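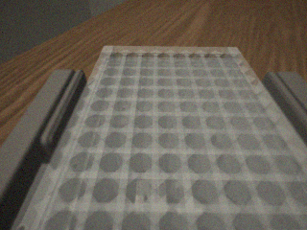

Wrist view, simulated. Gripper fingers on either side of a multi-well plate.

Bidik Plate Moves: data card

Maintained by Emiko Yokoyama and Phúc Hồ. Questions about the labels go to Khôi Trình.

Summary

Bidik is a set of 3,000 simulated episodes of one robot arm handling microplates on a bench. The chore is moving a plate between holders. A new hire at Lerkstead learns it before lunch and then does it all day, which is why people keep asking us whether a machine can take it over. Our answer so far is no – not on the strength of this data, anyway.

What is in an episode

Wrist camera video
Room camera video
Joint positions and gripper opening
A task sentence, written by hand
An outcome label: placed, tilted, dropped, or gave up

377 episodes carry a second outcome label from Kristine Catacutan. Where she and the first labeler disagree, both labels are kept. Most of the disagreements are about "tilted." A plate sitting with one corner on the holder rim looks fine from the room camera, and the simulator is happy to call it a success. We don't.

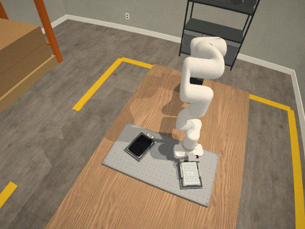 Room view, simulated. Arm over the white plate; the holder with the black plate is on the left side of the breadboard.

Known problems

The plates are too stiff. Real ones flex when squeezed, and a grip that works in simulation may pop a lid or slosh a sample. There are no lids in Bidik and no liquid.

Lighting changes between episodes but the room barely does. A policy that scores well may have learned the room.

The baseline (folder: greketti) reaches 70 percent placed on held-out episodes. Please don't quote that as "robots can do lab work." It is 70 percent at one step of one chore, with a person resetting the bench by script. At that rate you would still want someone standing next to it.

We have tried the baseline on hardware for 8 plates. The notes are in hardware_notes.txt and they are short.

Suitable uses

Comparing grasp methods, pretraining, testing label tools. Do not use it to estimate labor savings – we have been asked twice.

Changes

February: fixed swapped camera names, removed duplicate episodes, rewrote the "gave up" rule after comments from Khôi Võ.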